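4. Looking after the finger pads and pivots

I do this every time a pair of grippers comes back to me, and again halfway through a long day of bedroom and closet work. Lint gets everywhere — fleece is the worst for it. You'll need a soft brush, a damp cloth, a dry cloth and the small driver from the Paredico kit.

1. Switch the unit off and unplug the cable. Wait for the light to go out.

2. Open the fingers all the way and brush along the ridges of each pad, from the tip down. Don't dig with anything metal. I did that once with a pick and tore a ridge clean off.

3. Wipe the pads with the damp cloth, then the dry one. No alcohol! It makes the rubber shiny and then nothing stays put.

4. Press each pad with your thumb. If a corner lifts, swap the pad. I change mine at 90 hours whether they look tired or not, and I write the hours in the Furka log so I don't have to guess.

5. Work down the pivot screws on both arms. You want them snug, with the fingers still swinging freely. Quarter turns are plenty.

CAUTION: Keep your own fingers out from between the pads while you test the swing. It pinches harder than you'd think.

6. Close the fingers slowly and look at the gap from above. The pads should meet along their whole length. If they touch at the tips first, go back to step 5 and ease off the tighter side.

7. Plug back in and run the Jirko check. A grip reading between 44 and 54 is fine. Anything lower and I'd redo the pads before blaming the sensor (I've blamed the sensor plenty, and it was lint).

8. Finish with 5 minutes of ordinary handling. Mix big, light things with small, slim ones, on whatever soft surface you've got.

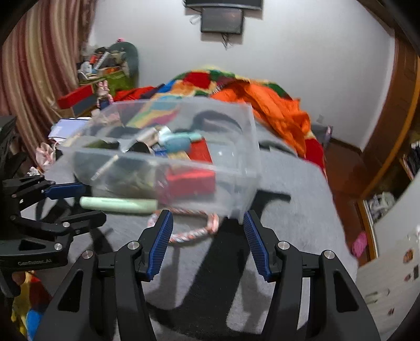 Blue pads at work among the household things.

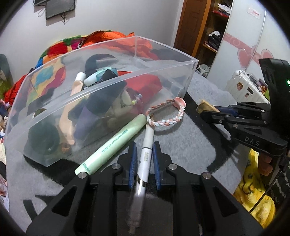
Note: if something thin keeps rolling out of the grip during step 8, try coming at it square before you touch any settings. Still rolling? Then it's usually a worn pad on one side, so change both together and repeat from step 6. Spare pads come in the flat Boyer packet. Keep them out of the sun, and put the old ones straight in the trash so they don't wander back into the kit.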